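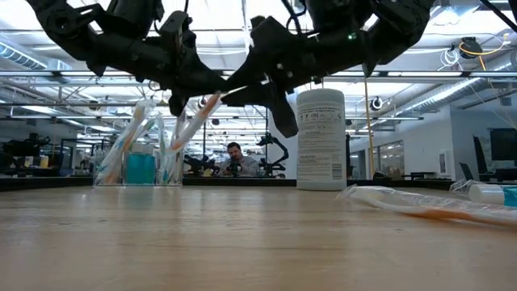
Corkska is a trick-taking card game for two to four players, and I've been playing it since my aunt taught me one January. It uses a 36-card deck, sixes up through aces, with no jokers. Everyone gets 7 cards, and the next one is turned up for trumps.

You have to follow suit if you can. Aces are worth 15 points, the trump jack is worth 19, and the first player to reach 90 wins (our games always run past bedtime!).

There's a variant called Savavitz, where the dealer may swap one card for the turned-up trump. Irena Zieliński covers it in her little rule book, which I love — though her scoring for ties isn't the one my family uses.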